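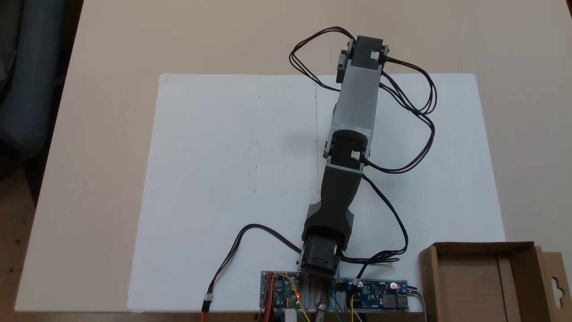 About Bratent

Bratent is an independent test shop for small desktop robot arms. We run arms until they fault, record the fault, and write up what the owner needs to change. Our clients are schools, kit makers and small firms that put an arm on a bench with people sitting near it. We do not sell arms or parts.

The shop is in Uvbridge. It began as the service desk of Zolden, a kit distributor, and became a separate company after an incident with a teaching arm named Sebastian. The incident still sets most of our procedures, so the record is kept on this page.

What we do

Fault reproduction. The client sends the arm, the controller and the last program that was loaded. We repeat the program until the fault returns or the agreed cycle limit is reached.

Repeat placement tests. An arm is sent to the same point many times and the error is logged after each move. The standard run is 100 cycles, with the cable harness left as the client routed it. Most drift we see comes from the harness or from a loose base, and both are lost if the setup is tidied first.

Stop tests. Power is cut at set points in the motion. We measure how far the arm travels afterward and whether it holds or drops its load.

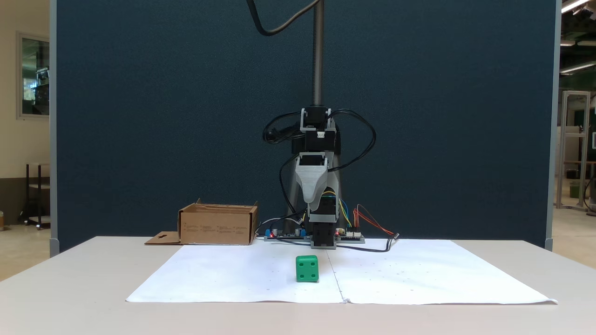

Placement tests are done on paper, with no fixture to guide the part. A fixture pulls a badly placed part back into position and hides the error. The sheet is fixed before the first cycle and is not moved until the run is closed. With a green cube as the part, set a little off the center line, a slip is easy to see against white, and the rows of faint marks give the eye something to compare it with. Measurements are taken with a gauge. The paper is kept with the report.

The Sebastian fault

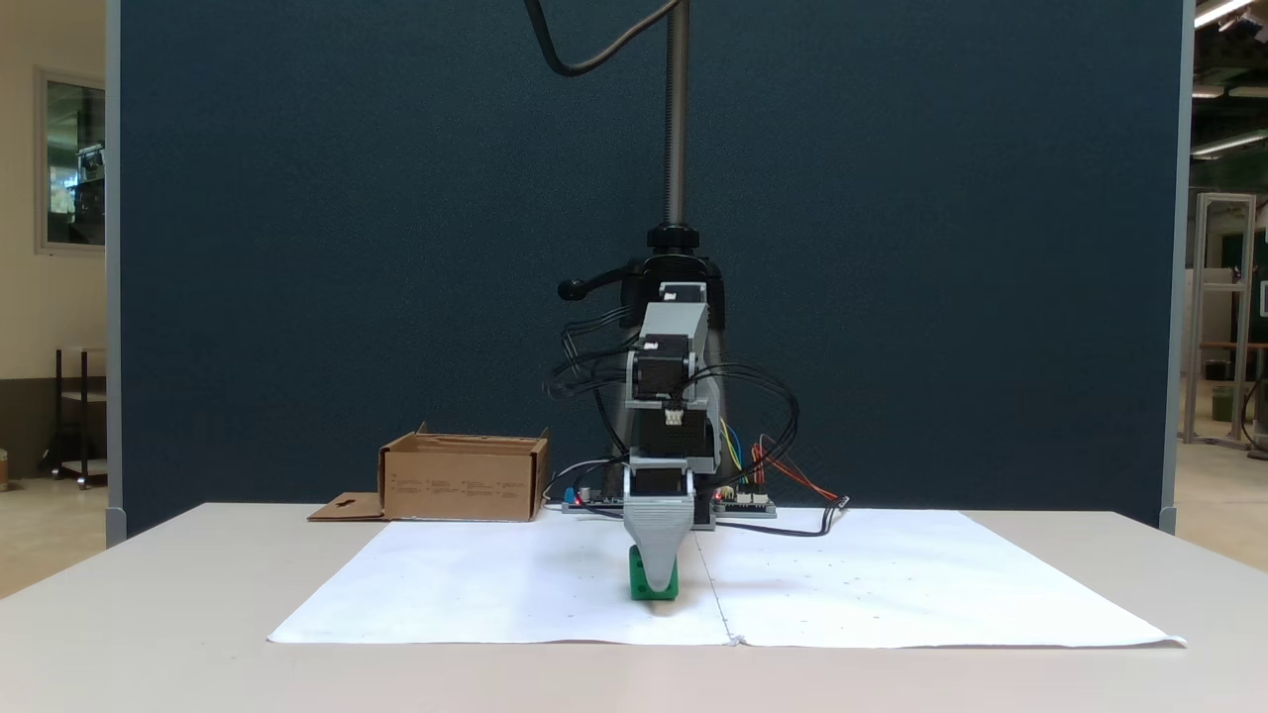 Filed by: Bratent Test Desk, Uvbridge
Category: Incident record
Last revised: April

Sebastian was running a pick and place program without an operator at the bench. At cycle 944 the lower joint lost its position signal. The controller kept the last good value, read the arm as too high, and continued to drive it down. The gripper pressed the part into the table until the motor driver shut off on temperature. The printed gripper housing cracked and the joint had to be replaced. There were no injuries.

The cause was a signal connector that had backed partly out of its socket. The cable had no strain relief and pulled on the plug at the far end of each swing. The controller had no check for a value that stopped changing while the motor was powered.

The following rules came out of the review and apply to every job:

Signal plugs are checked by hand before each run.
Cables are secured within 23 mm of the plug, unless the client's own routing is under test.
A position value that stays frozen for 2 seconds during a commanded move stops the run.
Unattended runs require a separate current limit on the motor supply.

The cracked housing is stored at Uvbridge and can be inspected on request.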